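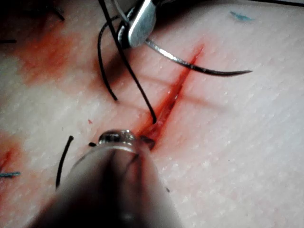

Our planning worksheet for the Drornar bench keeps coming back with a number for instrument spares that can't be right, and I'd love some help before our purchase request closes. Everything else about the move from loaned equipment to our own is going really well, so please read this as coming from a happy group! We are pricing a full budget year of suturing practice on synthetic skin pads: straight cuts filled with red fake blood, a curved needle in the steel jaw of the driver, black thread. A pad gets used for more than one cut, and by the time it does it has picked up red smears and little snipped ends of thread well away from the cut. That matters for the consumables side, which I'll get to. The bigger trouble is the tool spares line.

Ticket category: Planning and quotes
Product: Toprak instrument line, bench arms
Site: Cladlow
Priority: Normal, but we have a closing date
Status: Waiting on vendor

What I'm doing
I fill in the yearly planning worksheet that came with the Prestach quote. It asks for the number of arms, the instrument types, the rated uses for each type, and our expected sessions. It then gives a spares count and a total.

What I expect
With two arms, and a needle driver rated for 100 uses, the spares line should grow as the sessions grow.

What I get
The spares line stays on the same value whatever I type in the sessions box. If I change the rating, nothing happens. If I change the number of arms, it moves. So it looks as though spares are being worked out per arm and the sessions box isn't connected to anything.

What I've tried
Opened a fresh copy of the worksheet. Same result.
Typed the sessions as one yearly figure and then month by month. Same result both ways.
Unlocked the instrument tab and deleted the scissors row, in case a blank cell there was upsetting things. The total dropped, the spares line did not.
Opened it in a different spreadsheet program. It looks nicer there, and it's still wrong.

Closing date for our request is Mar 31, 2024. After that the next window is December, and I really don't want to tell the people on this bench to wait that long. They are having a great time with it.

Reply from Prestach support

Thanks for the clear write-up. We can reproduce this. The worksheet you have is the one meant for demonstration benches, where spares are set per arm and sessions are only used for the training hours tab. The version for regular use is attached to this ticket. Before you fill it in, can you tell us a few things:

Do you count a "use" as one session or as one installation of the instrument on the arm?
Are both arms fitted with the same instrument type?
Are the pads in your quote or are you buying them separately?

Follow-up from Cladlow

That explains it, thank you! New version opened, and the spares line moves when I change the sessions. I may have cheered.

On uses: we have been counting sessions. I went back to the bench log to check and we take the instruments off in the middle of a session fairly often, mostly to clear thread from the tip or to swap which side is driving. If every installation counts against the 100, we'll go through them a good deal faster than I budgeted. Could you confirm which it is? It's the single thing that changes our total the most, and I'd much prefer to go in with the higher figure and be approved once.

On types: not the same. One side drives the needle and the other does the handling. We'd like the freedom to swap, so I'd be glad of a price with a driver for each side plus one spare.

On pads: separate at the moment. They come in boxes of 25 from a general supplier. If Prestach can add them to the same quote it would save us a second approval, which around here is worth a small discount all by itself. 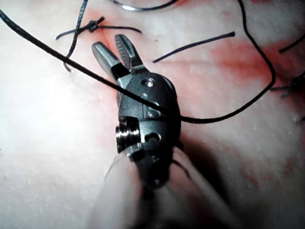 A few more lines for the budget that I hadn't seen on the first version and would like to get right while we're at it.

Cleaning. The new worksheet has a row for cleaning supplies and it's filled in with zero. We do wipe down and brush the tips at the end of the day, and the fine ridges inside a jaw hold on to dried red stuff like you wouldn't believe. Is there a brush you recommend, and is it something we buy from you or off the shelf? It will be cheap, I know. But if it isn't on the request, we can't order it from this account until the next window, and I've been caught by that before with, of all things, tape.

Thread. I had put this under pads and I think it needs its own row. We use far more than goes into the stitches, with long tails and plenty of trimming. People just starting out use the most. I don't want to be stingy there, the long tails make the loops easier to handle while you're learning, so I'd like to budget by the session with a good cushion.

Needles. Same story. They bend. Is there any guidance on when a bent needle starts to be hard on the driver jaw? If swapping needles sooner makes a driver last longer, I'd happily move money from one row to the other. That's the kind of trade I can explain in one sentence on the form.

Service. The quote has a yearly visit on it. Does the visit cover both arms, or is it priced for each? The wording goes either way.

Reply from Prestach support

Happy to go through these in order.

Uses. The counter goes up once for each installation, at the moment the arm recognizes the instrument. If you take it off and put the same one back during a session, that is another use. Please plan on installations. There's a cell on the new worksheet called "swaps per session", set to one. Change it to match your log and the spares line will follow.

Types. We have added the option you described, a driver for each side and one spare, as a separate line so you can show it with or without.

Pads. We can quote them. The box size is different from your supplier's, so please compare by the pad and not by the box.

Cleaning. Any soft nylon brush is fine, no metal bristles. We've put one on the quote so the row isn't empty.

Needles. We have no figure we would be comfortable giving you. Our advice is to change a needle when the curve no longer matches a new one held next to it.

Service. One visit, both arms. We'll correct the wording.

Follow-up from Cladlow

This is so helpful. I changed the swaps cell to what our log shows, and the total went up by a noticeable amount. It's still inside what we were hoping for as long as the extra driver goes in as an option and we buy pads by the better price. I've also asked the bench to try clearing thread with the instrument still on the arm when it's safe to do so and the arm is locked. If that cuts down the swaps, great, we end up with instruments left over and I'll be thrilled.

Two small bugs in the new worksheet for whoever looks after it:

The "swaps per session" cell accepts a blank and treats it as zero, and then the whole spares line goes to zero as well. It looks like wonderful news for about a minute.
The print view drops the last column, so the row totals are missing on paper. I got round it by printing sideways.

Could you send the revised quote as a PDF with the option line kept separate? Our form wants the main amount and the options on different pages. Also, is the price on the drivers held if approval runs past the closing date on our side? The request goes in on time, but the signature can lag.

Reply from Prestach support

Revised quote attached, option on its own page, service wording corrected. The price is held until the end of the quote period printed at the bottom of the first page. If your signature comes later than that, reply here and we'll reissue it. Both worksheet bugs are logged. The print one was known, the blank cell wasn't.

Follow-up from Cladlow

Got it, opens fine, totals match my copy to the cent. Submitted this afternoon with the option page included. Please leave the ticket open until we hear back on the approval, I'd like to send the signed copy through here so everything is in one place.

Status: Open, waiting on customer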